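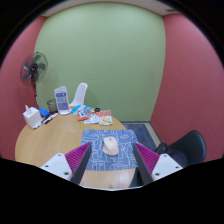 Kareck Round Table, light wood

Most small tables get sold as the answer to a small room. We're wary of that. A round top does make a corner easier to walk past, but you give up the straight edge that would sit flush to a wall, and whatever you leave at the back tends to stay at the back. Tissues, pens, a cup. Measure your corner first.

The maker says the finish "resists everyday marks." We'd like to know whose everyday. Marker ink on pale wood is a fair worry, so wipe it quickly and keep a mat handy if the table is going to be used for writing.

Seating: Kareck suggests four. Two is comfortable, three is friendly, and four is a number from a brochure – fine for coffee, less so for dinner plates.

Chairs are not included. The Ellow chair is sold separately in white. It has a rounded back and no padding, so try one in the store before you order a set.

Details
Item no. 3001
Height: standard dining
Assembly: 8 bolts, key supplied
Warranty: 2 years, top surface excluded (read that twice)

Delivery
Ships flat from our Mahrous warehouse. Orders over 77 dollars go free to the curb. Carrying it upstairs costs extra, and the box is heavier than it looks.

Returns accepted within 30 days, unassembled only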